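Keeping glue and small craft things in order

Updated 2026-06-01

I moved to a smaller flat and my craft corner became one table and two shelves. Since then I have learned a few things about storage, mostly from mistakes.

Glue first. White glue does not like cold. My bottle from Nernach stood one winter on the balcony, and in spring it came out like cottage cheese. No stirring will repair this. Keep it in a kitchen cupboard, with the cap down in an old cup, so the glue is already at the tip when you want it. If the tip is closed by dried glue, put only the cap in warm water for 20 minutes and then push a toothpick through.

Glue sticks are more simple. Turn them all the way down before you close them. A glue stick that feels dry on top can be cut with a knife, a few millimeters, and it is good again underneath.

For the small things I prefer clear plastic boxes without inside walls. I had before a very nice sorting case from Baumgart with many little compartments, but every time I carried it by the handle the beads went visiting each other. Now each kind of thing has a small bag with a zip, and the bags stand in the box like letters.

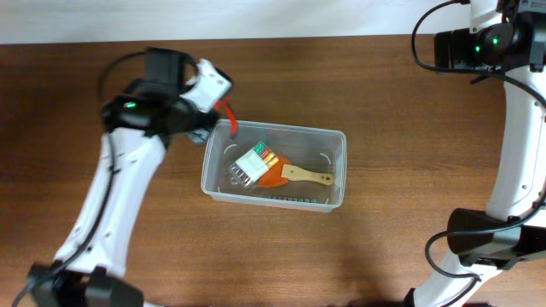
Labels I write on masking tape, on the short side of the box and also on the lid. On the lid alone is a mistake – lids get exchanged. Masking tape comes off clean for a year or so, later it leaves a gray line. Rub this line with a little cooking oil, wait, and wash with dish soap.

Scissors for paper and scissors for fabric must live apart. I tied a red ribbon on the fabric pair. If the paper scissors become sticky from tape, wipe the blades with rubbing alcohol on a cotton pad, from the back of the blade toward the edge.

Sandpaper curls in a damp room. I keep the sheets flat under a heavy book, the fine ones (I use 2000 for the last polish on resin) in a separate envelope, or grains from the coarse sheets will scratch your work later.

In July I go through all boxes and throw away dried markers. Put the caps in a jar, they fit on other pens more often than you think.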